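Confessions of a reluctant pants folder

So I promised you all a laundry post back in June, and then I kept writing about soup instead. Sorry! A few of you did write in to ask what I do with kids' jeans, and I have opinions, so get a coffee.

First, some background. We moved into the Porkudcombe house with one dresser for the whole upstairs, and the kids' drawers in it are shallow. I mean really shallow. Anything thicker than a T-shirt jams the runner, and then you're on your knees at 7 in the morning with a butter knife trying to fish out a sock. For the first few months I just rolled everything, which worked great for pajamas and leggings and was terrible for denim. Rolled jeans unroll. They sit there in the drawer looking fine and then spring open the second you close it.

The elastic-waist ones are the worst of the bunch, and of course those are the ones we own the most of, because little kids and buttons do not mix when somebody has to GO. All that gathering at the waist makes a big puffy lump on one end while the legs stay nice and thin, so your stack leans like a bad layer cake. I used to fold them in half, top to bottom, like you would a grown-up pair, and the waist always ended up sitting on top of the cuffs. Double lump!

What I do now is go long first. Pick them up by both ends, give them a little stretch, lay one leg over the other and smooth the whole thing into a strip before I even think about making it shorter.

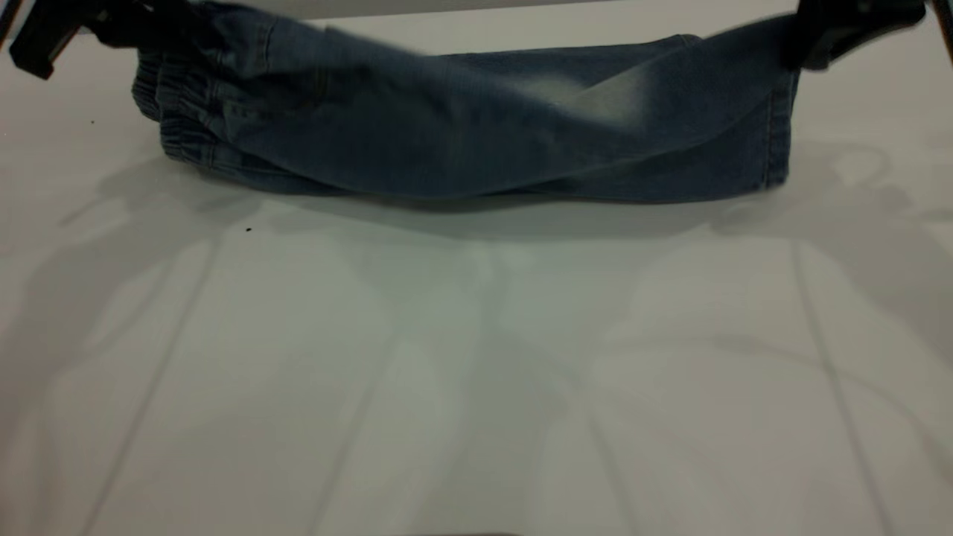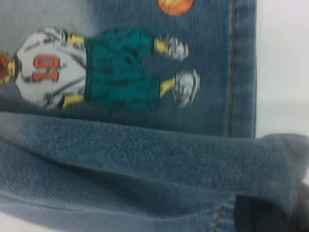
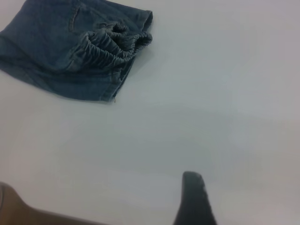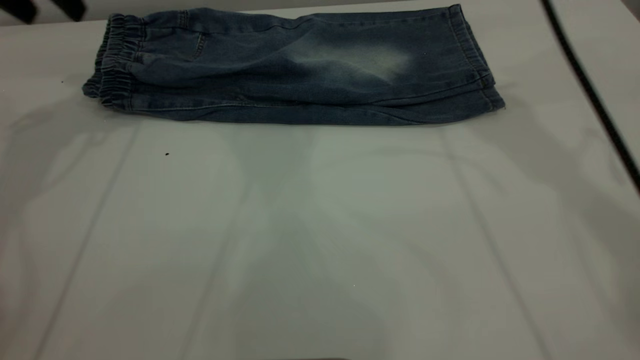 Once you have your strip, you run your palm from the waist down toward the cuff. Not hard, you're not ironing. The elastic is going to stay puckered whatever you do, so leave it alone and put your effort into the legs. Then I bring the cuff end up and stop a couple of inches short of the elastic (this is the bit that changed my life, a little), and fold once more from there. The waist ends up by itself on the outside and the stack sits a whole lot flatter.

I should say something about prints, too. I'm a sucker for a cartoon on denim, and the basketball player with the number 10 on his jersey is my current favorite thing in the whole laundry pile. With anything printed I like to wash inside out, cold, and hang it up to dry. We had a Kikmont pair with a dinosaur on the knee that went through the hot dryer every single week, and by the end of the winter he was more of a rumor. I still miss him.

Loose threads: snip, don't pull! I keep a tiny pair of scissors in the basket for that. I pulled one once and took out half a hem, and I've been scared of them ever since.

As for drawers, I bought a set of 8 fabric dividers from Flendeo and returned 2 of them, as they were too tall for our dresser. The rest are fine. A bit floppy. You could do the same thing with shoeboxes, and I did for ages. I stand the folded pants up on their edges so the kids can see what's in there without digging, and on a good week it stays that way until about lunchtime.

Sweaters are next, I think, unless the soup calls me back. If you have a trick for overalls, please, please put it in the comments. Mine are all in a heap on the closet floor.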